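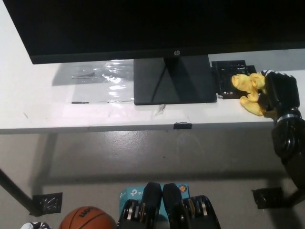 By the Hillstead Local History Desk
Wednesday, February 13, 2019

The manuscripts came to the Drelalis Library in fruit boxes. The curator who took them in remembers that the lids were tied down with kitchen string, and that the family had written "Grandfather, papers" on each one in grease pencil.

"They had been in an attic, then a garage, then another attic," she says. "They'd been moved by people who didn't read them, and that probably saved them. People who read old papers tend to pull out the good ones."

What was in the boxes was the working collection of a Hillstead lawyer who practiced before and after the First World War and spent his evenings buying other people's letters. He bought from dealers by mail, from estate sales, and from the heirs of his own clients. He also wrote a county history, which most residents over a certain age had to read in school. The library has held the printed book since it was published. It had never held the sources.

The curator has worked with the collection for 4 years. She asked that her name be left out, on the grounds that the next person in the job will have to answer for the same papers. We met in the reading room on a morning when it was closed to the public.

How much of it is his own writing? Less than people expect, she says. There are 28 bound notebooks in his hand, and the rest is what he collected: letters, land deeds, muster rolls, store accounts, a few sermons. The letters alone come to nearly 400.

"The notebooks are the part I'd save in a fire," she says. "A letter from a minor state official in the 1820s is nice to have, but there are others like it. The notebooks tell you what he paid, who he bought from, and what he thought he was buying. He was wrong sometimes, and he'd go back years later and write 'No' in the margin."

One of those corrections concerns the settlement at Skallmont, the mill village that used to stand upriver from town. In the printed history he gives its founding to a single family, and the marker by the county road repeats what he wrote. In a later notebook he copied out a deed that puts two other households on the land before them. He underlined the date and wrote next to it that the chapter would have to be done over. He never did it over. The second edition of the book has the same chapter with a comma moved.

I asked her why he let it stand.

"I don't know. I can give you guesses. The family he credited was still in town, and one of them had paid toward the printing. That's in the accounts. But he was also old by then and his eyesight was bad, and resetting a chapter cost money. I wouldn't hang him on it."

She is more direct about other parts of the book. The history gives long, affectionate passages to the county's large landowners and very little to the people who worked for them. The enslaved people on the river farms appear mostly as numbers in a table. Yet the collection includes store ledgers in which some of them are entered by first name, buying thread, salt, and tobacco on their own account.

"He owned those ledgers. He quotes from them, for the price of salt. So he had the pages open in front of him, and he took the price and left the name. That's a decision an author makes, even if he makes it without noticing."

The ledgers are now the most requested items in the collection. Descendants of families from the river farms have come to look at them, a few from out of state. The library does not charge for copies of ledger pages and will mail them on request.

The cataloging has been slow. The lawyer had his own system, in which every item got a number and a letter, and the letter stood for the year he acquired it. It worked well until he ran out of alphabet and started over with A. For a while the staff had two different items under most of the numbers from the early years. The curator sorted them by the ink. He changed from brown to blue-black at some point after the first alphabet ended, and the notebooks show when.

"I wish I could say I figured that out in a week," she says. "It was most of a winter."

The transcriptions are being done through a project called Raju, which pairs readers with single documents and has each page typed twice by different people. Where the two versions disagree, a third reader decides. The typed text of 18 notebooks can now be searched on the computers in the library. The remaining notebooks are in worse condition, with water damage along the bottom edge, and will go to a paper conservator before anyone handles them further.

Not everything in the boxes was worth keeping. There were seed catalogs, a great many blank forms from his law office, and bundles of canceled checks. She kept the checks, since they can be matched to purchases in the notebooks, and let most of the forms go. One seed catalog stayed because he had used the back cover to draft a letter to a dealer he believed had cheated him over a signature.

Had he been cheated?

"Yes. It's a bad forgery. He kept it filed with the real ones, though, and it's still there. I put a note in the folder."

She would like to see a new edition of the county history, with his text left as it was and the later corrections from the notebooks printed beside it. There is no money for that at present. In the meantime she has written a short guide that lists each known error by page number, with the notebook entry that corrects it. Copies are kept at the front desk and are free.

The marker at Skallmont belongs to the county, and changing the wording takes a formal request with documents attached. The library sent one in last fall, with a photograph of the deed. She has not had an answer yet.

The collection can be seen by appointment in the second-floor reading room. Visitors should bring a pencil, as pens are not allowed at the tables. Ledgers need to be requested the day before.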